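**Drainage and playability on the back nine at Whitlock: what I found out over one summer**

Turf and Course Management, second year project, August 2023

So my project was supposed to be a nice simple thing. Pick a golf course, pick one problem, measure it, write it up. I picked Whitlock because I've played there since I was in middle school (badly) and because everybody who plays it complains about the same stretch of holes, the 12th through the 15th, which stay soggy long after the rest of the course has firmed up.

Whitlock was laid out on old pasture that slopes down to Plernis Creek. The front nine sits up on the ridge and drains like a dream. The back nine drops into the low ground by the creek, and that's where the trouble starts. My superintendent contact was Mavis Gallagher, who let me ride along on the early morning setup and was way more patient with my questions than I deserved!

**What I measured**

I used a moisture probe borrowed from the school and took readings on a grid across the four fairways. By the time I was done I had 128 readings, all written in pencil in a notebook that got rained on once. I also played a ball from the same spots and paced off the roll after landing. Mavis said the probe would tell me one thing and the ball would tell me another, and I kind of brushed that off at the start.

The plan was to start in April, but the probe was on loan to another student, so I got going later than I wanted. That means I have no spring numbers for the 12th at all. My advisor knows.

**What I found**

The 13th is the wettest by a mile. It has a shallow bowl right where a decent drive lands, and the water has nowhere to go. On one morning after a storm I got zero roll on every ball I hit there, and two of them plugged. The 14th surprised me, though. It looks wetter than it is (the grass is darker, and I think that fools people), but my readings were pretty close to the ones Mavis gets up on the ridge.

The 15th is a mixed bag. The left side is fine and the right side is a sponge. I had a theory that the cart path was acting like a dam, and I got really attached to it, and then I walked the path with Mavis and she showed me the old drain line underneath with its outlet completely silted up. We dug out the end of it with a shovel. My next set of readings on that side was lower, but it also hadn't rained in 6 days, so I can't claim much.

**Looking at other courses**

I spent a day at Drurnton Links, which is built on sand and has basically no drainage problem, just to see what firm ground plays like. Oh man. I hit a low running shot on a short par 4 and it rolled nearly 22 paces after it landed. At Whitlock that same shot would have stopped dead. It made me think about how much design depends on the dirt you start with. The bunkers at Whitlock are placed as if the ball is going to run into them, and on the low holes it just doesn't.

I also read through the product sheets for the Tandamard slit drain system, which a rep had left in the maintenance shed. It looks good on paper, but I never saw it installed anywhere, so I left it out of my recommendations.

**What I'd do**

First, clear the outlet on the 15th properly and check it every fall. Second, put a catch basin in the bowl on the 13th and run a pipe to the creek, assuming the county is okay with that. I'd leave the 14th alone. If there was money left over, I'd move the fairway bunker on the 13th up toward the green, where it would bother the long hitters a little.

If I did this again I'd take the readings at the same hour every time. Mine are all over the place, some at dawn and some after lunch, and I only noticed when I typed them up. The full table is in the appendix, and the notebook is with my advisor if anyone wants to try reading it.

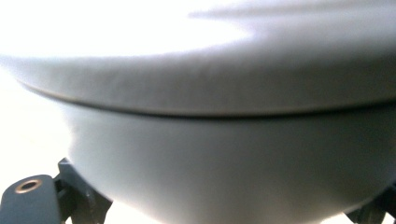 *White, rounded, and seen from very close.*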